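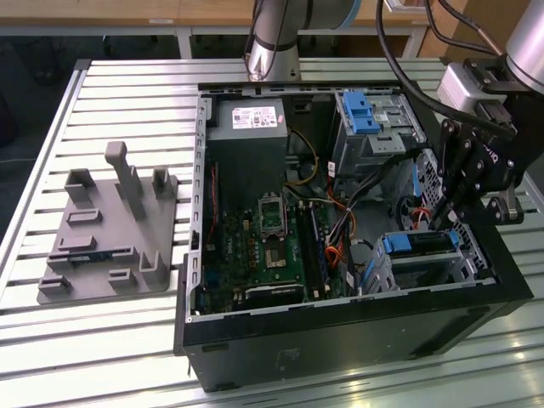
A student project course should grade the part of the work that usually goes ungraded, and by that I mean the preparation. I have taught the Plisulier automation class for several years, and each term the students want marks for the moment the robot moves. I would give most of the marks for what was decided before it does. Take the disassembly task this group is working on. The two arms get the attention, but the piece I look at first is the gray printed plate to the left of the computer, with its slots and upright brackets. Somebody had to choose the height of every one of those holders, and those choices say more about what the team understands than any motion program does.

Our present rubric gives 90 points to the final run and almost nothing to fixtures, notes or failed attempts. It was written when we had one arm and a conveyor. Students read a rubric the way anyone reads a price list, and they spend their hours accordingly. Last January a team of four spent 18 evenings tuning approach speeds and left the part holder until the end. They passed. I don't think they learned much about holding parts.

Giuliana Inga, who teaches the other section, disagrees with me. Her view is that a run is something everyone can watch and agree on, while a notebook can be padded. She is right about the padding. I have read 47 pages that could have been six. But a notebook can be questioned — you sit down with the student and ask why the second version replaced the first, and within a few minutes you know who did the work.

Wichai Ratanaporn took the course two years ago and now works at Flotow. He told me he spends his days on trays and brackets, and that the arm is the easy purchase.

An old desktop computer is a good object for this kind of class. The cables bend, the latches differ from one maker to the next, and the memory sits close to other things. A student who has planned only for rigid blocks will meet all of that at once.

I have asked for the change to be made before the next group of 19 enrolls. Half the points would go to the fixture and the record of how it was reached, and the run would keep the rest.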